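**Vavstead 390 open metal bin, gray**

The Vavstead 390 is an open-top metal bin for small stock, offcuts, blocks and bar pieces. It is 390 mm wide across the front and is meant to sit on a bench, a shelf or a rolling cart. There is no lid. Parts go in from above and come out from above.

We have carried the 390 in the Kenddale store since May. Before that we sold the older Mernano bin, which had a rolled lip and a raised bead across the floor. Customers liked the lip and did not like the bead, as short pieces tended to rock on it. The 390 keeps the lip and has a flat floor.

## What it is for

Most people buy this bin for one of these jobs:

- Keeping cut lengths together between the saw and the next bench
- Sorting mixed bars and blocks by hand
- Holding wood or plastic blanks next to a drill press
- Feeding parts to a work cell
- Storing odd pieces that are too long for a drawer

It suits pieces that can lie flat with space between them. If you fill it to the top with short bar stock it will hold, but you will be digging for the ones underneath. For that kind of storage the Kandpal divided tray is the better choice. It is shallower, and the dividers lift out.

## Size and build

| | |
|---|---|
| Outside width | 390 mm |
| Color | Gray |
| Top | Open |
| Dividers | None supplied |
| Empty weight | 5 kg |
| Rated load | 19 kg, spread over the floor |
| Feet | Rubber, push-in, one set supplied |

The body is folded sheet steel with a gray coating inside and out. The corners are welded and then ground back. You may see a faint line in the coating where the weld runs. It has no effect on use and we do not treat it as a fault.

The rated load is for weight spread over the floor of the bin. A single heavy block dropped on one spot can dent it. If you handle solid metal blanks, put in the floor mat (see Extras).

## Putting parts in it

Long bars usually go in on the diagonal, which gives you a little more length than laying them square to the wall. Shorter blocks can go on either side of the long one. Leave a finger's width between pieces if you can. You will find it easier to get hold of a bar from its sides than to pry it up by one end.

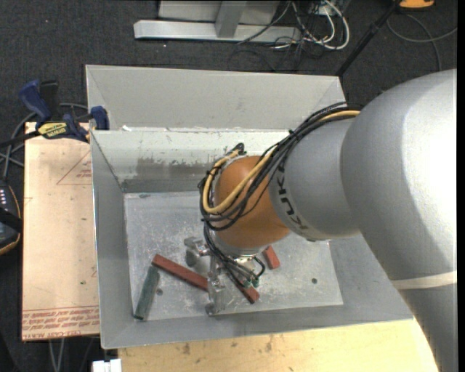 Keep long pieces a little clear of the corners as well. A bar end pushed tight into a corner is hard to lift, and over time it will wear the coating at that point. If you notice bare metal, clean it, let it dry and use the touch-up paint.

For sorting work, bright or strongly colored parts are easy to pick out against the gray. Dark steel is harder to see, especially under a single overhead light. Sorcha Niven on our sales desk can send a swatch of the light gray mat, which helps with dark parts.

## Where to set it

Put the bin on a firm, level surface with all its feet down. The feet keep it from sliding in normal hand use. They will not hold it if something pushes hard against a wall, so use the clamp kit where the position of the bin matters.

The clamp kit holds the lip at two points and bolts through the bench. You need a bench top no thicker than the bolts allow, so measure first and tell us when you order. We stock two bolt lengths and ship the shorter one unless asked.

Do not stack these bins one on another when they are loaded. Empty bins nest loosely, and we suggest no more than 3 in a pile. Beyond that they tend to stick, and people scratch the coating getting them apart.

## Cleaning

Empty the bin and wipe it with a damp cloth and a little dish soap. Dry it before you put parts back. Dust and fine chips collect along the bottom edge, and an old paintbrush clears them out faster than a cloth does. A vacuum with a soft nozzle also works.

Do not use paint thinner or oven cleaner. Both will dull the coating. Cutting oil is fine if it is wiped up at the end of the day. Left for weeks, it leaves a yellowish film that takes some rubbing to remove.

The feet pull out by hand. Wash them in warm water if they have picked up oil, or they will start to slip.

## Extras

**Floor mat, light gray or black.** Cut to fit the 390. Takes the noise out of metal parts and protects the coating. It can be trimmed with scissors.

**Clamp kit.** Two clamps, two bolts, washers and a hex key. Fits the 390 and the older Mernano bin.

**Label holder.** Slides over the lip and takes a standard paper card. Please do not drill the bin to fit one of your own, as that leaves raw edges inside.

**Spare feet.** One set. The same feet fit the Kandpal tray.

**Touch-up paint.** Small bottle with a brush in the cap. Matches the gray closely but dries slightly flatter.

## Ordering and delivery

Bins ship one to a box. The feet come in a bag taped to the floor of the bin, so check there before you throw out the packing. Push them into the holes by hand. If one is tight, wet it first.

Orders placed before 2 p.m. leave the same working day if the item is in stock. Mats are cut to order and can take up to 3 working days more. If you order a bin and a mat together, we hold the bin and send both in one shipment unless you ask us to split them.

For orders of 5 or more bins, write to Anum Qureshi at the Kenddale office before you check out. She will work out the pallet freight and send you a quote. The website charges per box and will give you a higher figure.

## Returns

Unused bins can come back within 19 days of delivery. Pack them in the original box with the corner pads in place. Mats that have been cut to a special size cannot be returned.

If a bin arrives dented, keep the box and send us a picture of the dent and one of the label. A small dent on the outside wall does not change how the bin works, and some customers prefer a partial refund to a replacement. Tell us which you want when you write.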